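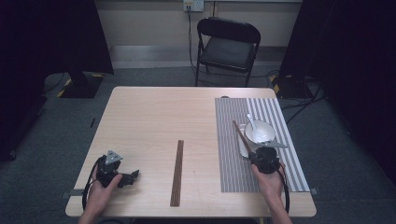 Table setting, small scale

Posted Friday, May 29, 2020

Quick page, no time for a proper write-up. It's the one-person setting I keep coming back to – bowl, spoon, cup, chopsticks, striped mat. One picture so far, the rest go up when I get to sorting them. Notes first, in no real order.

Picture 1. Light wood table, mat over on the right, white bowl on the mat with the spoon standing in it. Cup just left of the bowl. One pair of dark brown chopsticks still lying in the middle of the table, another brown one held at an angle over the mat.

The mat. Gray and white stripes, narrow, with a darker gray weave at the left side. Bought from Sandhu, the place next to the old Plitel showroom. They had 43 in the bin and I went through most of them looking for flat ones. Rolled mats never lie right the first week. Put a heavy book on it overnight, works fine. Wipes clean, don't machine wash – I did one in October and the edge went wavy.

The bowl and spoon. Both white ceramic. I like a rounded rim for soup, nicer to drink from at the end. Spoon in the bowl is not how a resturant would do it but it saves room on a small mat and you can carry the two together. Bowl is from Clelavell, their plain line. Comes in 7 sizes, get the middle one.

The cup. White too. Left of the bowl is my habit, plenty of people want it on the right. For tea I'd move it up a bit so a sleeve doesn't catch it. No saucer, I gave up on saucers.

The chopsticks. Dark brown, side by side. Final spot for me is in front of the bowl, tips left. Get a rest if you have the room, a folded napkin does the job otherwise. Cheap ones in a bag of 100 are ok for a party but they splinter, so keep 2 good pairs per person and hand wash them.

The table. Pale top, faint grain. Goes with nearly everything and hides crumbs a bit too well. Gray mat looks better on it than the red one I had before, the red made the wood look orange.

Still to come: the rice bowl version, the same mat with blue dishes, and the Skatier tray if it ever gets here. Also want to try the whole thing on a dark cloth, havent found one the right size yet.

Older settings are in the October folder.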